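Report on a Visit to the Prustcombe Student Robotics Program
Prepared for the Heydari Regional Education Office

The visit took place on a Sunday in January at the invitation of the Prustcombe Technical Institute, which holds its robotics practical on weekends so that students with jobs can attend. The purpose was to see the course in operation before the Office decides on funding for the coming year. Two members of the Office attended, together with the head of science from Iltwood High School, whose seniors may apply for places in the fall.

Visitors were received at the front desk and given a short talk on the history of the program. The practical began four years ago as an evening club. It is now a credit course with 48 enrolled students, divided into small groups that come in on a rotating schedule. Each student completes 30 hours of supervised work and submits a written project.

The current project is called Prokier. Students carry out everyday household tasks with hand-held grippers and record each attempt, and the recordings are later used to train a robot arm to perform the same task. The task list was drawn up by the students in the first week of term and approved by the instructor, Brock Campbell. It includes kitchen tasks, desk tasks and several that involve putting objects away in a set order. At the date of the visit the class had 998 recordings on its shared drive, of which 341 had been checked and accepted.

The group then proceeded to the workroom, where the practical was under way. 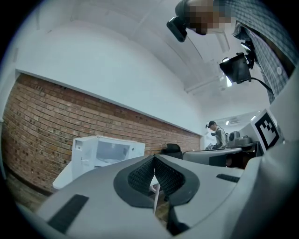

Do students need programming experience before they enroll?
The course has no programming requirement, and the basic scripting used in the second half of the term is taught in class.

Mr. Campbell explained that a recording is accepted only after a second student has reviewed it from beginning to end. Recordings are most often rejected for hurried movement or for a task begun before the tracking has settled. Students keep a log sheet for each session, and the visitors were shown several completed sheets. The standard of the entries varied. Some gave a clear account of what had gone wrong in a failed attempt, while others consisted of a single word. The instructor acknowledged this and intends to give the log sheets a larger share of the final grade.

The Iltwood representative asked how the work is assessed when students work in groups. Each student is graded separately on the written project and on an oral presentation. The recording work is graded by group. Mr. Campbell stated that this arrangement has caused some complaints in past terms, chiefly where one member of a group was often absent, and that attendance is now recorded at the start and end of every session.

The kitchen tasks are considered the harder part of the list. A microwave door must be opened fully, an object placed inside without striking the walls, and the door closed again, all with the gripper. New students are asked to practice the movement several times before making a recording that counts.
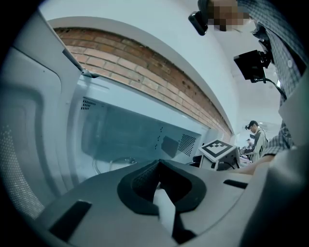
Reported for the Office by the Secondary Programs Section
Visit hosted by Brock Campbell, Prustcombe Technical Institute

Following the workroom session, the visitors met with students over lunch. Those who spoke were generally satisfied with the course. Two asked for more time with the robot arm itself, which is shared with another department and is available to the class only on alternate weekends. One student felt that the reading assigned in the first month was too long and had little to do with the practical work. These remarks were passed on to the instructor with the students' agreement.

The Office notes the following points for further discussion with the Institute: access to the robot arm, a written policy on the storage of recordings, and transportation for students from Iltwood, who would have no direct bus on weekends. A reply on the second point has been promised before the end of term.

The Office thanks the Institute for its hospitality and for the time given by staff and students.

Heydari Regional Education Office | Contact the Secondary Programs Section | © All rights reserved | Back to top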